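Stornance Football Rebounder
Home > Training equipment > Rebounders and nets

In stock at Stilside Sports. Collection or delivery.

If you have ever spent a wet evening kicking a ball against the side of the garage, and had somebody lean out of the window to ask you to stop, you will see the point of a rebounder straight away. You pass the ball in, it comes back out, and you do it again until your first touch stops letting you down on a Saturday. We've sold a good many different ones over the years (some better than others, and one we'd rather forget!) and the Stornance is the one we always end up recommending, whether it's for a youngster in the back garden or a grown-up midfielder who ought to know better.

It comes from Lorente, who make the goals and corner poles we've stocked for ages, and it has the same sturdy feel to it. The frame is powder-coated steel, 8 feet wide, and the net is held on with bungee loops all the way round, so there's a lively, even bounce wherever you strike it. Some rebounders go dead in the corners after a season. Lorente say they put this one through 2,000 strikes with a match ball before they were happy with the loops, and ours in the yard has had a fair old battering too.

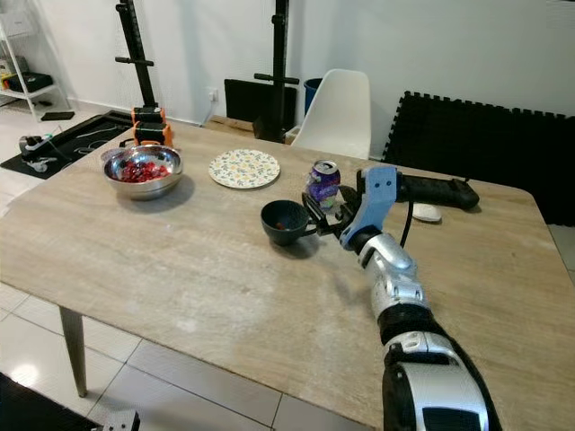

Teodoro Montoya wrote in to tell us that his daughter has been out with hers every night after tea, that the ball comes back a good deal faster than he'd bargained for, and that he wishes the pegs were a touch longer for soft ground. Fair comment about the pegs, and we do sell a longer set if your lawn is on the squelchy side.

There are two angles to choose from. Set it nearly upright and you'll get the ball back along the floor, nice and crisp, perfect for passing and turning. Tip it back to the second position and the ball pops up for volleys, chest control and headers, or for a goalkeeper who wants catching practice and can't find anyone willing to shoot. You change over with a spring pin on each leg, and even with cold fingers it's a quick job.

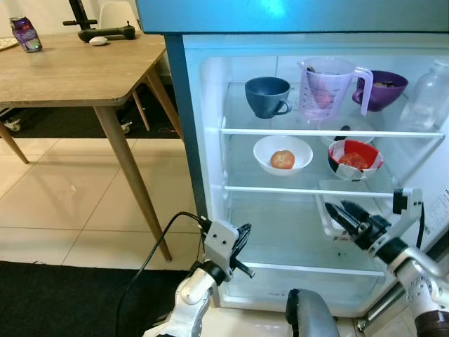 Cup, measuring jug and purple bowl on the top shelf.

Putting it together is pleasantly dull. The tubes push into one another and click, the legs bolt on, and then you hook the net on. Do please start the net at the middle of each side and work out towards the corners. If you begin in one corner and go round, you'll find yourself at the last few loops pulling like a tug-of-war team, and the net will sit crooked. The spanner is in the bag with the bolts, along with some spare loops.

For clubs, the Stornance folds flat and will go in the back of most estate cars with the seats down. Clolska Juniors take theirs to every session and use it as a station in the warm-up, one player passing and another calling the turn,

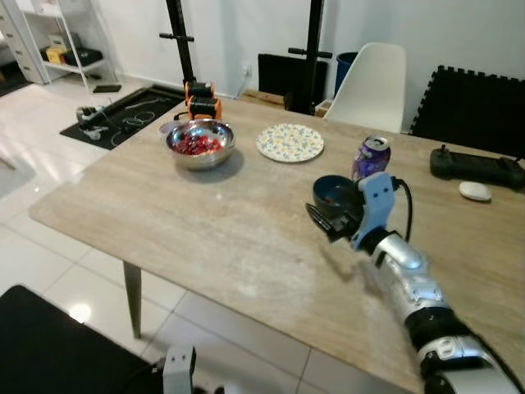 and the coaches tell us it keeps a queue moving much better than a line of cones does. If you're buying for a team, have a word with us before you order, as we can usually do something on the price when it goes out with balls or bibs. We can also print the club's name on the carry bag, though January and the weeks before the new season get very busy, so allow a little extra time then. 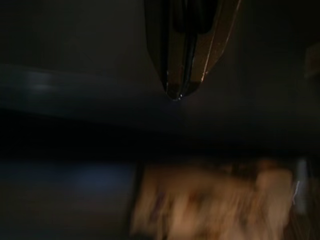
Page last updated: March 25, 2024

What's in the box
Steel frame in sections
Knotless net, white
Bungee loops, with spares
Ground pegs
Bolts and spanner
Carry bag

Looking after it
The frame can stay out all year, but the net will last longer if you bring it in over the winter. Wipe the spring pins now and then and give them a drop of oil. Don't let anybody climb on it or sit in it like a hammock, however tempting it looks in July. Always peg it down, on grass or artificial turf, and use sandbags (sold separately) on hard courts.

Guarantee
The frame is covered for 2 years against faults in the welding and coating. Nets and loops are wear items and aren't included, but replacements are always on the shelf at Stilside and don't cost the earth.

Delivery
It's a long, heavy parcel, so the driver will ring before setting off. If you'd like to try one first, there's a Stornance set up in our yard whenever the shop is open, and you're very welcome to bring your own ball and boots.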